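**Butcher block** is a way of building a thick slab of wood by gluing many smaller pieces together side by side, and also the name people give to the slab itself. It began as a working surface for meat cutters and has since wandered into home kitchens, where it turns up as countertops, carts, table tops and cutting boards. Most people who grew up with one will tell you it was the place where everything happened, from rolling out pie dough to sorting the mail.

## Kinds of construction

*End grain* blocks are made of short pieces stood upright, so that the cut ends of the wood face up. The knife slips in between the fibers, and the marks tend to close up again, which is kind to the blade and to the block. They are heavy and slow to make, and they cost more.

*Edge grain* is the usual choice for counters. Long strips are turned on their narrow side and glued into a slab, giving those thin stripes so many of us picture when we hear the name. *Face grain*, with the wide side of the board up, is the prettiest of them all but dents easily, and is mostly kept for tables and desks.

Hard maple is the old favorite in North America. Beech, oak, birch, cherry and walnut are all common too, and each one darkens or mellows in its own way over the years.

## History

Early meat cutters worked on a section of tree trunk, often sycamore, set on stout legs. A trunk dries unevenly and splits, and a split is hard to keep clean, so glued blocks slowly took its place. In the small market town of Simstead, the butcher Américo Teixeira kept a maple block that had been planed down so often that it had lost a good part of its height, and it still weighed 185 pounds when it was moved out of the shop - down two steps and through a side door, with a good deal of shouting.
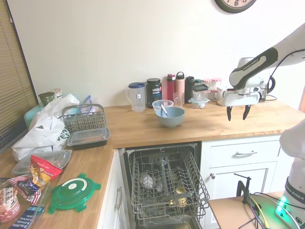 The move into the home came gradually. Small shops that had made blocks for the trade found that families wanted the same thing for their kitchens, only longer and thinner. The Aguiar workshop, also in Simstead, sold its first counter as a special order and was soon making little else. Its standard top was 72 inches long, and a customer who wanted to turn a corner was sold two of them, joined with bolts from underneath.

## Care

A wood counter asks for a little attention, though less than people fear. Food-grade mineral oil is rubbed in with a soft cloth, left to soak overnight and wiped off in the morning. A new top may want oil every week for the first month, and after that whenever it starts to look pale and thirsty. Els Prins, whose household booklet was handed out with Aguiar counters for many years, liked to add a bit of beeswax to the oil in winter, when heated rooms dry the wood out.

Spills should be wiped up soon, above all near the sink. Light stains often come out with coarse salt and half a lemon, and deeper ones can be sanded away, working along the grain and oiling the spot well afterward.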